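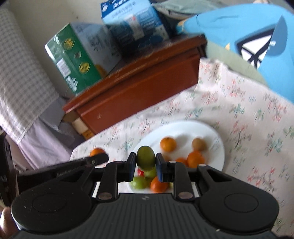

What the Thread Count Leaves Out

How a small mill at Skiradness specifies a cotton sheet

June 14, 2024

The label on a packaged sheet usually gives three facts: fiber, size and thread count. The last is the number of warp and weft yarns in one square inch of cloth. It says little about yarn thickness, fiber length or finish, and those account for most of the difference between two sheets at the same price.

Clanora has woven bed linen at Skiradness for the hotel trade and, more recently, for home buyers. Its production manager, Kirstin Rennie, does not print a thread count on the packaging. The firm's technical sheet lists yarn number, weave, weight after washing and shrinkage in both directions.

"Two yarns twisted together can be counted as one or as two," Rennie says. "We count them as one. A buyer comparing us with a catalog would think our cloth was half as dense."

Percale and sateen

Percale is a plain weave, one over and one under. It has many crossing points, so the yarns hold each other in place and the cloth feels crisp. Sateen passes the weft or warp over several yarns before going under one. The longer floats lie flat and reflect more light. They also snag more easily, and on a fitted sheet the wear shows first at the corners and across the hip area.

Clanora runs both weaves from the same yarn. The percale, sold as Matheson, makes up the larger share of the order book. The sateen, Sultstead, is woven in shorter runs and kept to pillowcases and duvet covers. A Sultstead fitted sheet was tried and dropped in December.

Wash testing

Samples are cut from the start, middle and end of each roll. A square is marked in permanent ink, washed hot, tumble dried and measured flat once it has rested overnight. The cycle is repeated and the second reading is the one recorded. Cotton loses most of its length in the first wash, but the second reading catches cloth that was stretched too hard in finishing.

Calum Chisholm keeps the test log. It holds 1577 entries, of which 1359 are for percale. The cutting allowance is taken from the log for each roll, so a fitted sheet may leave the cutting table slightly longer one week than the next. The size on the label is the size after washing.

Seams and corners

Returns are rarely about the cloth. Chisholm puts most of them down to elastic that has lost its stretch or a corner seam that has opened. Clanora now runs elastic around the full edge and sews the corners with a four-thread overlock, then a straight stitch inside it. Pocket depth is measured from the top seam to the relaxed elastic. Buyers with a mattress topper should add its thickness to that of the mattress, plus two inches for the tuck.

Flat sheets have a deep hem at the head end and a narrow one at the foot. The side edges are left as woven selvage.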